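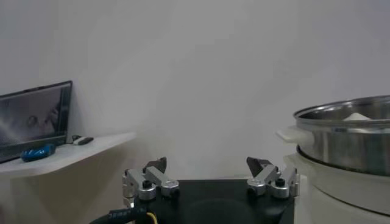
*The gripper beside the cooker in the Pludora test kitchen, with an open laptop on the shelf behind.*

The task sounds simple enough to give to a ten-year-old. Take the lid off an electric pot, put some buns in the steamer, put the lid back on and press nothing you shouldn't. For the two-armed robot at Pludora, a small research group that works out of a converted office on the Andrade estate, it took most of a winter.

The group wanted to know how a robot should learn a kitchen job that has several stages, where a slip in one stage spoils the next. The usual answer is to have a person steer the arms through the whole job many times, record every move, and train a program to copy what it saw. The group did this in November. It gathered 265 complete runs and trained on all of them.

"It was fine until it wasn't," says Rosimeire Brandão, who leads the work. "It would pick up a bun very nicely, then get to the pot a finger's width too far left. None of our runs had ever been a finger's width too far left, so it had nothing to copy."

People are good at steering, and that was part of the trouble. After a week's practice the operators rarely made mistakes, so the recordings held almost no examples of getting out of one. A program trained on tidy work has little idea what to do when things become untidy.

Brandão's answer was to collect a second, smaller set of recordings in which the trouble came first. The operator would begin with the arms already in a bad place: a bun held too near its edge, a gripper too low over the rim, a lid tilted in the fingers. The recording started there and ended as soon as the arms were back where they should be. Most of these clips are very short. The group calls them Brilareros, after the nickname of the operator who was best at them, and the name has found its way into the draft paper.

There are 137 of them. They took three days to record, against five weeks for the full runs.

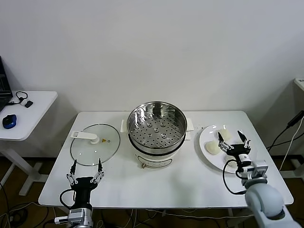 *Lid, steamer and buns laid out on the main table, with both grippers open.*

The comparison was run with the same arms, the same pot and the same table. Each version of the program was given 50 attempts. An attempt counted only if the buns ended up in the steamer and the lid was seated on the pot, with no help from a person. Trained on the full runs alone, the robot managed 19. With the short clips added, it managed 38.

Buns are a hard thing to hold. Squeeze too little and they slip, squeeze too much and they keep the mark of the fingers. The lid has its own problems. It is glass, it is wide, and the only sensible place to hold it is the handle on top. Nearly all of the failures that remain are lid failures, and most of those happen when it is being put back.

Reinaldo Sales, who wrote most of the training code, is careful about what the result means. He points out that the short clips were made by people who had already watched the first version fail, and who knew which mistakes to stage. A group starting on a new job would have to run the first version, look at what went wrong, and only then make its clips. "You can't skip the failing," he says. "You can only make it cheaper."

He also tried something that didn't work. For a fortnight in the new year the group added random nudges to the arms during the full runs, hoping the operators would correct for them and so record recoveries without meaning to. They did correct for them, but the nudges looked nothing like the robot's own errors. The program's score hardly moved. That part is in the paper too, in an appendix.

The next round moves to Zasside, a partner lab with a different pair of arms and a cooker of another shape. The aim is to see whether clips recorded on one set of arms are any use to another. Sales thinks the bun clips might carry over and the lid clips won't. Brandão thinks neither will without some new recording at the other end, and has set aside two weeks for it.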